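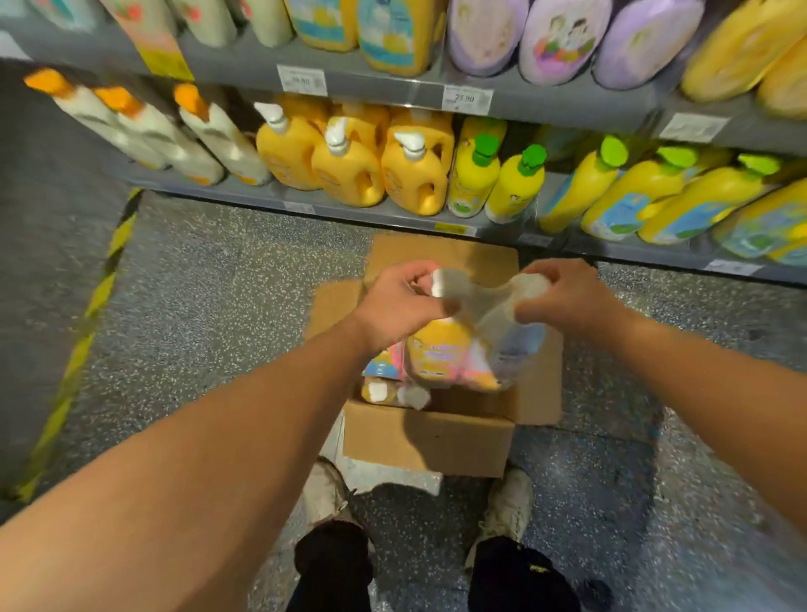 1인칭 시연 수집
최근 수정: 3월 16일

1인칭 시연 수집(一人稱示演蒐集, egocentric demonstration collection)은 사람이 실제 작업을 수행하는 동안 작업자의 시점에서 영상과 부가 신호를 기록하여 로봇 조작 정책이나 시각-언어-행동 모델의 학습 예시로 쓰는 절차를 말한다. 원격조작 시연, 직접교시와 함께 모방학습용 자료를 얻는 방법의 하나로 분류된다. 로봇 본체 없이 기록할 수 있어 상점, 창고, 주방, 세탁실 등 운영 중인 공간에서 수행되는 경우가 많다.

목차
1 정의와 범위
2 기록 단위
3 매장 진열 작업
4 수집 절차
5 주석
6 품질 검사
7 개인정보와 현장 동의
8 한계
9 같이 보기

1 정의와 범위

넓은 의미에서는 머리, 가슴, 손목에 장착한 카메라로 얻은 작업 영상을 모두 포함한다. 좁은 의미에서는 머리 높이의 카메라를 주 시점으로 하고, 양손이 작업 구간 대부분에서 화면 안에 들어오며, 작업의 시작과 끝이 구분되는 기록만을 가리킨다. 이 문서에서는 좁은 의미를 따른다.

원격조작 시연과의 차이는 행동 표지의 출처에 있다. 원격조작에서는 관절각과 그리퍼 명령이 기록과 동시에 확보되지만, 1인칭 시연에서는 손의 자세와 접촉 시점을 영상에서 추정하거나 별도의 센서로 측정해야 한다. 대신 사람의 손이 지닌 자유도와 촉각을 그대로 사용하므로 비닐을 벌리거나 좁은 틈에서 물건을 빼내는 동작처럼 원격조작으로는 속도가 크게 떨어지는 작업도 통상의 속도로 기록된다.

2 기록 단위

기록의 기본 단위는 에피소드(episode)이다. 에피소드는 하나의 작업 목표에 대응하며, 내부는 다시 구간(segment)으로 나뉜다. 구간 경계는 대개 접촉 상태의 변화를 기준으로 정한다. 손이 물체에 닿는 순간, 물체가 지지면에서 떨어지는 순간, 물체가 손을 떠나는 순간이 대표적인 경계이다.

여러 에피소드를 같은 장소, 같은 작업자, 같은 장비 설정으로 이어서 기록한 묶음은 세션(session)이라 한다. 학습용과 평가용을 나눌 때는 에피소드가 아니라 세션 단위로 분할하는 것이 원칙이다. 같은 세션의 에피소드는 배경, 조명, 작업자의 복장을 공유하므로 이를 양쪽에 나누어 넣으면 평가 점수가 실제보다 높게 나온다.

3 매장 진열 작업

매장 진열은 1인칭 시연 수집에서 자주 다루는 작업군이다. 상자 개봉, 내포장 제거, 상품 분류, 선반 배치, 앞줄 정렬, 상품 회수가 여기에 속한다. 각 동작은 짧지만 순서가 고정되어 있지 않고, 작업자는 선반의 상태를 보고 다음 동작을 정한다.

스타케오(Starkeo) 수집 사업은 이 작업군만을 대상으로 한 사례이다. 브레데트뷔(Bredetby) 사무소가 작업 정의와 검수를 맡았고, 7월까지 에피소드 326건이 확정되었다. 작업 유형은 13종이며, 그중 9종이 양손을 동시에 쓰는 동작으로 분류되었다. 나머지는 한 손으로 수행할 수 있으나 작업자가 양손을 쓰더라도 제한하지 않았다.

3.1 내포장 제거

얇은 비닐봉지를 양손으로 잡아 벌리는 동작은 변형체 조작의 한 종류이다. 봉지의 형태는 손가락 사이의 거리와 장력에 따라 계속 바뀌며, 반투명 재질에서는 윤곽선과 내부 물체의 윤곽선이 겹친다. 주석자는 봉지를 잡은 지점만 표시하고 봉지 전체의 형상은 표시하지 않는다. 파단 시점은 영상에서 확인되는 경우에만 기록한다.

통로 바닥에 상자를 두고 작업하면 머리 카메라가 아래를 향하여 작업자의 발과 상자, 선반 하단이 한 화면에 들어온다. 세로 방향 시야각이 좁은 렌즈에서는 선반 상단이 빠지는 일이 잦다. 세워진 상자 날개는 선반 가장자리를 가릴 수 있으며, 이 경우 가려진 물체에는 표지를 부여하지 않는다.

3.2 선반에서의 파지

원통형 병을 선반에서 꺼낼 때는 한 손으로 하부를 감싸고 다른 손으로 상부를 받치는 양손 파지가 나타난다. 이때 두 손의 역할은 지지와 유도로 구분하여 기록한다. 역할이 분명하지 않으면 두 손 모두 지지로 처리한다.
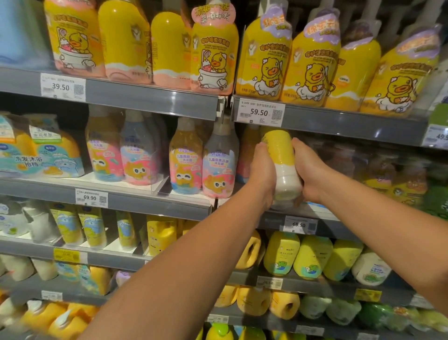
글 탐신 퀸타니야(Tamsin Quintanilla) | 분류: 로봇 학습, 자료 수집

유아용 목욕용품 선반은 외형이 비슷한 물체가 조밀하게 놓인 환경의 전형으로 취급된다. 노란색 병이 여러 단에 걸쳐 놓이고, 같은 상표 안에서도 그림의 자세나 하단부의 색만 다른 상품이 나란히 선다. B.Duck 병의 경우 욕조에 앉은 오리 그림과 한쪽 눈을 감은 오리 그림이 서로 다른 가격표 위에 놓여 있어, 색상만을 단서로 삼는 분류기는 둘을 혼동하기 쉽다. 옆으로 돌아간 병은 그림이 거의 보이지 않으므로 앞면이 보이는 이웃 상품과 별도로 난도를 매긴다.

목에 걸린 꼬리표와 부분적으로 씌워진 투명 비닐도 검출 오류의 원인이 된다. 스타케오 지침은 꼬리표를 상품의 일부로, 비닐을 독립된 물체가 아닌 표면 상태로 본다.

4 수집 절차

수집은 장비 점검, 동기화, 작업 지시, 수행, 종료 확인의 순서로 진행한다. 동기화에는 모든 센서에서 관측되는 짧은 동작을 사용하며 손뼉이 가장 널리 쓰인다. 손목 관성 센서가 없는 구성에서는 생략할 수 있다.

작업 지시는 목표만 전달하는 방식과 순서까지 전달하는 방식으로 나뉜다. 전자는 작업자 간 편차가 커서 다양한 해법을 얻는 데 유리하고, 후자는 구간 경계가 일정하여 주석 비용이 낮다. 스타케오에서는 목표만 전달하되 금지 동작을 따로 정하였다. 금지 동작에는 상품을 던지는 행위, 화면 밖에서 손을 바꾸는 행위, 녹화 중 장비를 만지는 행위가 포함된다.

카메라 각도는 작업자가 팔을 앞으로 뻗은 상태에서 맞춘다. 차렷 자세에서 맞추면 실제 작업 중 손이 화면 하단으로 벗어나기 쉽다. 키가 다른 작업자가 장비를 교대로 쓸 때는 교대할 때마다 각도를 다시 맞추고 내부 변수를 세션 기록에 남긴다.

5 주석

주석은 루스타(Lusta) 형식으로 저장한다. 루스타는 구간 경계, 손별 접촉 상태, 대상 물체, 자연어 설명을 각각 독립된 층으로 두는 시간 주석 형식이다. 층끼리는 시각으로만 연결되며, 한 층을 수정해도 다른 층의 값은 바뀌지 않는다.

자연어 설명은 관측 가능한 동작만 적는다. 예를 들어 “왼손으로 병의 아래쪽을 감싸 쥔다”는 허용되지만 “재고를 정리하려 한다”는 허용되지 않는다. 의도는 에피소드 수준의 목표 항목에 한 번만 적는다. 선반 가장자리의 가격표는 판독되는 문자만 옮기고, 흐리거나 가려진 글자는 판독 불가로 둔다. 앞자리만 보이는 가격을 이웃한 표에서 유추하여 채우는 것은 오류로 처리한다.

6 품질 검사

검사는 자동 단계와 수동 단계로 구성된다. 자동 단계에서는 프레임 누락, 노출, 손 검출 비율을 확인한다. 스타케오의 기준은 전체 프레임의 70퍼센트 이상에서 양손이 검출되는 것이며, 기준에 미치지 못한 에피소드는 폐기하지 않고 한 손 작업 또는 부분 관측으로 재분류할 수 있는지 검토한다.

수동 단계에서는 슈마허(Schumacher) 점검표를 사용한다. 점검표는 두 명의 주석자가 정한 구간 경계를 비교하고, 차이가 허용 범위를 넘으면 세 번째 주석자에게 넘기도록 한다. 운동 흐림이 있는 프레임은 접촉 경계로 쓰지 않으며, 앞뒤의 선명한 프레임 가운데 가까운 쪽을 택한다. 흐림 자체는 결함으로 보지 않는다. 빠른 회수 동작에서는 물체와 손에 흐림이 생기는 것이 정상이고, 이를 모두 제외하면 학습 자료가 느린 동작으로 편향된다.

7 개인정보와 현장 동의

운영 중인 매장에서는 작업자 외의 사람이 기록될 수 있다. 얼굴과 음성은 주석 이전에 제거하며, 제거가 끝나지 않은 원본은 주석자에게 배포하지 않는다. 작업자의 손과 팔은 작업에 필수적인 정보이므로 가리지 않는다. 대신 문신이나 장신구처럼 개인을 식별할 수 있는 특징은 동의서에서 별도 항목으로 다룬다.

상표와 가격은 현장 운영자와의 계약에 따라 공개 여부가 정해진다. 비공개로 정해진 경우에도 영상에서 지우는 대신 배포 대상을 제한하는 방식이 선호되는데, 선반 일부를 흐리게 처리하면 문자 인식과 상품 식별에 쓸 수 없게 된다.

8 한계

사람 손의 시연을 로봇의 말단장치로 옮기려면 형태 차이를 보정해야 한다. 손가락으로 비닐의 한 점을 집어 당기는 동작은 평행 그리퍼로 근사할 수 있으나, 엄지로 눌러 병을 고정하면서 나머지 손가락으로 감싸는 파지는 대응하는 자세가 없을 수 있다.

힘 정보의 부재도 지적된다. 영상만으로는 봉지에 가해진 장력이나 병을 쥔 힘을 알 수 없고, 촉각 장갑을 착용하면 작업자의 감각이 둔해져 동작이 달라진다. 머리 카메라의 움직임은 시선의 단서를 제공하지만 배경 추적을 어렵게 한다. 바닥의 경고 테이프나 선반 모서리처럼 고정된 구조물이 화면에 남아 있으면 위치 추정의 기준으로 쓸 수 있다.

스타케오 자료에서는 유사 상품이 많은 선반의 비중이 높아, 상품 종류가 드문드문 섞인 선반에서 학습 결과가 어떻게 달라지는지는 평가되지 않았다.

9 같이 보기

모방학습
원격조작
변형체 조작
양손 파지
시간 주석 형식
루스타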